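Lastance > Surface Care Workshop > Notebooks > Washroom Fixtures

Entry 248: Washbasin soiling and the condition of the cloth

September 2021
Entered by: Noemí Sandoval
65 shares | 2 comments

Purpose. To record the handling of dark, gritty soil in the white ceramic basin of the Foulkes washroom, and to settle the wording of the wiping instruction before it goes into the general procedure. The earlier entry, made in March, dealt only with soap film and is not sufficient for this kind of dirt.

Soil. The mixture was the usual one: sifted potting soil with a small amount of fine ash, let down with tap water. It was applied by spoon. Coarse particles had been removed beforehand so that the glaze would not be scratched. The remainder of the batch is in the closed jar on the lower shelf and is labeled.

Cloth. One household cleaning cloth, 56 grams when dry, laundered before use without fabric softener. It was folded in quarters at the start. The Girkow cloths were not used, as the new pack has not yet been washed.

Basin and cloth, Foulkes washroom. 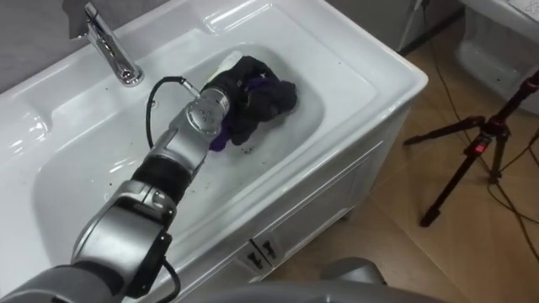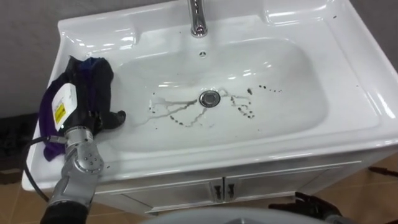

The rim was treated as part of the basin:

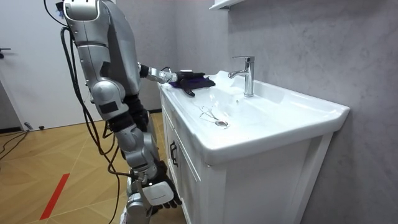

Three points were discussed with colleagues and are set down for the procedure.

First, the order of work. Present practice is to begin at the drain and move outward. I recommend the reverse: rim and ledges first, then the inner walls, then the floor of the bowl. Starting at the drain loads the cloth with grit early, and the same grit is then carried up onto surfaces that had very little on them. The molded ledges beside the faucet should be named in the instruction. Staff who are told to "wipe the basin" tend to leave them out.

Second, the fold. A cloth that is allowed to bunch presents a different surface at every stroke and cannot be turned in an orderly way. The instruction should require a flat fold, with a fresh face turned out after the rim and again before the floor of the bowl.

Third, water. Fine soil in a thin layer of water spreads into gray smears, and these dry on the glaze as a faint haze. The bowl should be rinsed once before any wiping and once at the end. The overflow hole needs its own pass with a corner of the cloth -- this was missing from the draft.

The Stasance cleaner is not approved for this basin until the question about the chrome finish has been answered. Plain water is to be used in the meantime.

Outstanding:
-- revise step 4 of the draft (order of work)
-- wash the Girkow cloths and record dry weights
-- obtain a second jar with a tight lid
-- check the front of the vanity cabinet for drips after the next session

Recent entries
Soap film on glazed ware
Drying times for folded cloths
Stasance on chrome: open questions
Shelf labels and storage jars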